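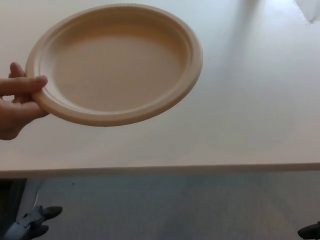
One of the round plates, held over the table.

Search the archive Enter keywords Go

Subject: Re: plates for the January lunch

Myfanwy Gough wrote:
> Before I order from Mulon again, can somebody tell me
> which plates we still have? Last time I bought the
> white ones with the thin edge and people complained
> that they bend. Also I need to know if 100 is enough.

Dear Myfanwy, dear all,

I looked in the cupboard yesterday evening. The white ones are finished. What we have is a pack of the beige kind, the same as in my photo. They are made from pressed plant fiber, I believe, but the label is gone from the pack, so please do not take my word for it.

I like the wide flat rim very much – one can put the thumb on it and not touch the food. The middle part is a little deeper, so beans or a salad with dressing should stay inside. For soup I would still take bowls.

About the quantity: 100 is enough if each person takes one plate, but with Karla's cake we will need a second one. I would order 2 packs of 100. The box of 1000 is cheaper for each plate, but we have no dry place to keep it.

Zodwa, do you still have the forks from the summer? I did not find them.

Best regards,
Yolotzin Carrillo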